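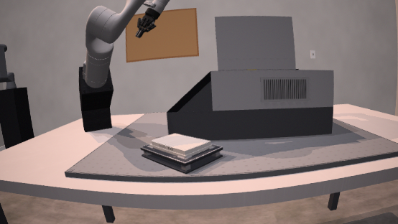

A bench in simulation: the arm waits at the back, with the plate on its dark holder in front of the machine.

Print this article | E-mail this article

The plate goes in the machine

By Hjalti Kvaran
2022-08-29

My mother has asked me the same question every February for several years, when I visit her for her birthday. She wants to know when the robot is coming that will empty her dishwasher. She is serious about it. Her back is bad, and the lower basket is a long way down. I write about machines for a living, so she thinks I must have influence on the matter.

This summer I went to look for an answer, and I spent most of a week at Bultora, a small automation company in the town of Dekiletti. The company does not make dishwasher robots. Its customers are workshops and laboratories where a person must walk to a machine, put something in it, press a button, come back later and take the thing out again. The engineers call this "tending". It is a chore like any other, and I had the idea that if a robot can do it at work, then it can also do it in my mother's kitchen.

The first surprise was how little of the work happens with a real robot. Most of the mornings I sat beside a young engineer called Upadhyay and watched a computer screen. The project she works on has the name Tritero, and its whole world is a table, a wall, a machine and an arm that exist only as pictures and numbers. There is even a board hanging on the wall, with nothing on it. I asked what it was for. She said that a real room has things on its walls, and the arm's software should become used to them.

The job looks so easy that I was a little embarrassed for everybody. A white plate, flat and rectangular, sits on its holder on the table. The arm should come over, take the plate by its sides, carry it to the machine and put it down in the correct place. A child of six could learn it in a minute, though I would not let the child near the real equipment.

In the simulation the arm had tried this 837 times in the week before I came. It did the whole job correctly 577 times. I did the division on my phone and it is a bit more than two out of three. Upadhyay was pleased with this number. I was thinking of my mother's plates.

What goes wrong in the other cases is more interesting than what goes right. Often the fingers close a little too high, and the plate comes up crooked. Sometimes the holder comes up together with the plate, because one corner has caught. The holder is usually turned at some angle to the table, as things are when a tired person has put them down, and the arm must turn its wrist to match. A person does this without knowing it. For the arm it is a calculation, and a small mistake in the beginning becomes a large one at the end of the movement.

Then there is the question of where the machine wants its plate. In a factory this was solved long ago: you build a metal guide, you screw everything to the floor, and the robot goes to the same point all day and all night. I have seen such lines and they are beautiful to watch. But they work because the room was built for the robot. In the places where Bultora sells, the room was built for people, and the people move things. A chair is left in the way. Somebody pushes the machine a little to the left to clean behind it.

In the afternoons I was allowed to see the real arm. It stands in a back room with a window to the car park, and it is slower than its cousin on the screen. On my third day the team let it try the plate 11 times in a row. It dropped nothing, but 3 times it stopped in the air and did not continue, like a man who has gone into a room and forgotten why. Upadhyay wrote each of these down in a notebook. A stop is a good result, she told me, compared with a robot which is sure of itself and wrong.

I asked if the difference between the screen and the room worries her. She thought about this for a long time. The light is different, she said, and the friction is different, and real fingers wear out. A plate on the screen has exactly the weight that you typed in. Her team changes these values all the time, a bit heavier, a bit more slippery, with other shadows, so that the arm does not fall in love with one perfect world. It helps. She would not say how much it helps until she has tested through the winter.

So, can machines do our chores yet? For the shop floor I would give a careful yes. If the chore is one chore, always with the same sort of object, and there is somebody in the building who can come when the arm stops, it is already worth the money for some owners. I spoke with one of Bultora's customers by telephone, a man with a small testing laboratory, and he was content. His staff load the robot's table before they go home. In the morning most of the work is done, and they do the rest by hand. He does not call it a robot. He calls it the night shift.

For the kitchen I must say no, and I think it will be no for quite a while. A dishwasher holds glasses, knives, a lid with a loose handle, a plastic box with water standing in the bottom. They all go to different cupboards, and the cupboards have doors. Each of these is a Tritero of its own, with its own hundreds of tries. And in the kitchen there is no engineer with a notebook — there is my mother, who will not wait while an arm considers the matter.

I rang her from the train and told her what I had seen. She asked how long the arm needed for one plate. I said that the real one took most of a minute, on a good try. She said that in this case she would rather have a higher dishwasher, and could I find out who sells them.

Back to top

Contact the editors | Copyright 2022. All rights reserved.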